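### 3.2 Materials and dye preparation

Quilters in the Nuddale group (n = 3 sub-groups, see 3.1) all worked from the same cloth — bleached cotton, plain weave, prewashed once, no softener. Cut into squares on the bias *and* on the grain, since earlier work by Whitlock and Mellor only looked at grain-cut pieces and the complaint we heard most from quilters was about bleeding along bias seams. 373 squares in all. Of these 200 went to piecing, 100 to appliqué, the remaining 73 kept back for wash controls.

Thread was the same throughout. Wragg 50-weight, undyed. We did think about letting people use their own thread (most wanted to) but that adds a variable we could not afford, and Roy Cheetham's pilot had already shown thread lint muddying the colour readings on pale squares.

Reds were the problem, as everyone who has made a red and white quilt knows. Two red dyes were used: Skornura, sold as a powder, and a home-mixed madder bath following the recipe kept by the Nuddale group. Both fixed in the same way. Blues and greens behaved well in the pilot and are not reported here, apart from one line in Table 2.

Makers were asked to rinse the squares until they judged the water clear. No set number of rinses. This was deliberate — we wanted home practice, warts and all, and home practice is that people stop when they are fed up. Carol Whitlock argued for a fixed rinse and a note of her objection is in section 5.
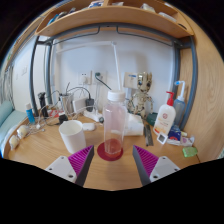

**Figure 2.** Clear plastic bottle with a small amount of reddish-pink liquid at the bottom, standing on a round red coaster.

Squares dried flat, out of the sun, then pressed with a dry iron. Steam was not allowed at this stage; it lifts loose red and puts it straight into the white next door, which is what we wanted to measure later and not before. Two makers forgot and used steam. Their squares were left out of the main count and are listed in the appendix.

### 3.3 Piecing and washing

Each block a plain nine-patch, five red and four white, quarter-inch seams. Seams pressed to the red side. Half the makers in each sub-group pressed open instead, by request, as pressing open is now common among newer quilters and we had very little on whether it changes bleed. Appliqué blocks were a single red leaf on white, needle-turned, no glue, no fusible web.

Quilting was by hand for the first sub-group and by walking foot for the other two. Not ideal. Colin Parsons had planned an even split but hand quilters are slow and we had a room only until September. Any comparison of hand against machine should therfore be read with care, and we make none in the results.

Washing: cool, short cycle, one block per mesh bag, ordinary liquid detergent. No colour catcher sheets in the first wash. One sheet per bag in the second. Blocks were left in the drum for a short time after the cycle ended, same for all, as sitting damp is when a lot of the bleeding happens according to the quilters we spoke to. Then flat to dry again.

### 3.4 Scoring

Bleed was scored by eye against a printed grey scale, under the same north window, by Jordan Tunstall and Shirley Mellor working apart. Scores from 0 (no change in the white) to 5 (white plainly pink). Where they differed by one step the lower was taken. Where they differed by more, both looked again together. This was rare for pieced blocks, less rare for appliqué — the needle-turned edge throws a small shadow that reads as pink if the block is tilted.

We scored the white next to the seam and the white at the middle of the patch seperately. The first tells you about touch transfer, the second more about loose dye in the wash water. Earlier papers lump the two, and in our view this is why their advice on prewashing points both ways.

Backs were scored too but only for the pressed-open blocks. Wadding not scored. It should have been. Several makers said afterwards that pink wadding was the thing that had put them off red altogether, and by then the blocks had been bound.

### 3.5 Limits of the method

Small group, one valley, mostly experienced hands. Water in Nuddale is soft, and madder in particular shifts with hard water, so the home-mixed results may not travel. Scoring by eye is scoring by eye. We had no lightfastness test, and the blocks were kept in a closed box between washes.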